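Skestby > Visits > Equipment

Two hours at Vininholm with a budget sheet
August 3, 2019

I went to Vininholm for the price list. Our shop at Rallport wants to start teaching small chores to a pair of robot arms, and my job is to find out what that costs before anyone falls in love with it. Dwight Nguyen, who runs the visits, began with the hand-held grippers and a sponge.
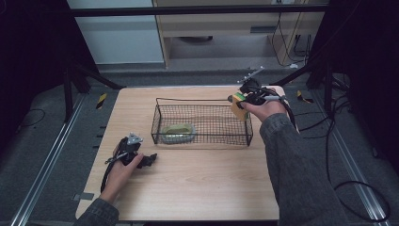
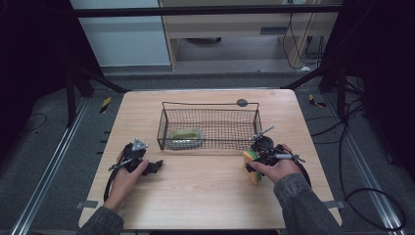

Hand-held grippers, a sponge and a wire basket at the work table.

The arms are what everyone asks about, and Dwight has learned to let them ask. His advice was to buy the hand-held grippers first, collect a few months of people doing the job, and only then get quotes on arms. By then you know how far they need to reach. His own group did it the other way around and owns 3 arms that are very good at being stored.

I had put down nothing for cables. He read my sheet, found the missing line in four seconds and wrote in $800, which I thought was rude until he showed me last July's invoices. Spare gripper fingers weren't on my sheet either. Neither was floor space, or a person to keep the recordings in order — I had assumed that would be me, in the evenings, for free.

Delivery from Hung is quoted at nearly eight weeks. Dwight says to plan on more and to ask for the mounting hardware in the same order, or it ships separately and so does the bill.

Lunch was a sandwich, not itemized. I have moved the arms to next year and asked for two sets of grippers. The sponges I can get past accounting on my own.

Recent visits
Rallport open day: parking and other costs
Leasing or buying a used conveyor
What the Hung catalog leaves out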